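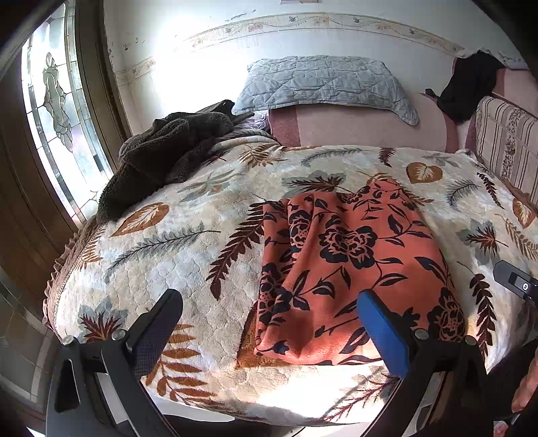 Wornthorpe replied first, before the full post was even up, and reckoned viscose always shrinks on the first wash so just buy a size up. Original post copied back in underneath so it makes sense.

**Stallgate**
Viscose dress, bright print, care label says hand wash only. Can I get away with the machine? Front loader, has a delicates cycle at 30. Also the last one I owned bled colour all over a pale doona cover and I'm not keen on a repeat. Line drying only, no dryer here. Moving in May so would rather not do laundromat runs.

**Baloyi**
Done it for years. Mesh bag, cold not 30, lowest spin you've got. Mine goes down to 80 which is heaps slow. Take it out straight away, dont leave it sitting in the drum. Viscose is weak when wet so no wringing. Roll it in a towel, press, then dry flat in the shade. Hanging it soaking will drag the hem down.

For the dye, test first. Damp white hanky on an inside seam, 10 minutes. Colour on the hanky = wash it alone.

If it does come up short, iron while damp, inside out, and ease the length back as you go. Usually get most of it back.

**Wasinus**
vinegar sets the colour, half a cup

**Baloyi**
Doesn't do anything for modern dyes sorry. Colour catcher sheets are better, got a box of 29 left over from a bulk buy and they do pick up a fair bit. Still wouldnt put it in with whites.

**Stallgate**
Ta, seam test came up pink. Hand wash it is, laundry tub tonight.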